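Trirnelholm Supper Club – minutes of the summer meeting

1 July 2021, upstairs dining room, Ballville

I took the notes again, so blame me for the spelling. Sixteen members came, plus one baby who slept through all of it (lucky thing). We started late waiting on the coffee.

Last minutes: read out and approved. One fix – I wrote in February that the Saithong night made money. It broke even. Sorry, I was being hopeful.

Money: we have $117 in the account after paying for the hall. Dues stay the same for now. A few people wanted to raise them and a few really didn't, and we went back and forth on it for way too long, so it's on the list for next time.

Fall dinner: this was the big one! We're doing the harvest dinner again and we want to seat more people than last time. The Girkard hall lets us have the main room for $200 for the night, kitchen included, but we have to be out by 11 and the oven on the left runs hot. I said I'd call and ask if we can get in the afternoon before to set up. Menu is squash soup, roast chicken, a bean dish for the folks who don't eat meat, and pie. We voted on the pie. Apple won by 4 votes and the pecan people are already talking about a recount.

Seating: long tables or small ones? I like long tables, you end up talking to somebody new. The other side said you can't hear a word past the person next to you, and okay, fair. We settled on small tables for the older crowd near the door and long ones for everybody else. We also want real chairs with cushions this time. The metal folding ones were murder by dessert.

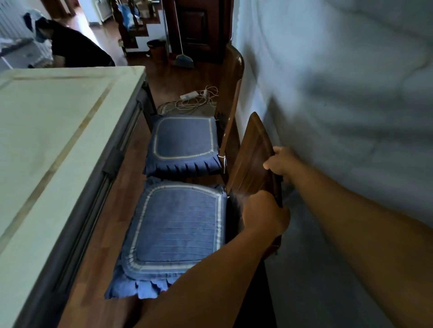
Dining chair with blue seat cushion and cream piping.

Moving on from chairs, which took up half the evening.

Recipe book: we have 7 recipes in so far, and three of them are potato salad. Please send something else! Soups, breads, your aunt's weird casserole, whatever you've got. Type it up if you can – I had to guess at one handwritten card and I'm still not sure if it says a teaspoon or a tablespoon of cayenne.

Other stuff: the big soup pot is missing. If it's in your garage, just bring it back, no questions asked. Also, please label your dishes with tape on the bottom before the next potluck. I have two lids at my house that don't fit anything I own.

To do before next time:
Call Girkard about early setup (me)
Price out cushioned chairs (the seating group)
Find the soup pot (everybody)
Send in recipes (everybody who isn't potato salad)

We wrapped up a little after nine and finished off the lemon bars. Next meeting is in the same room, date to come by email.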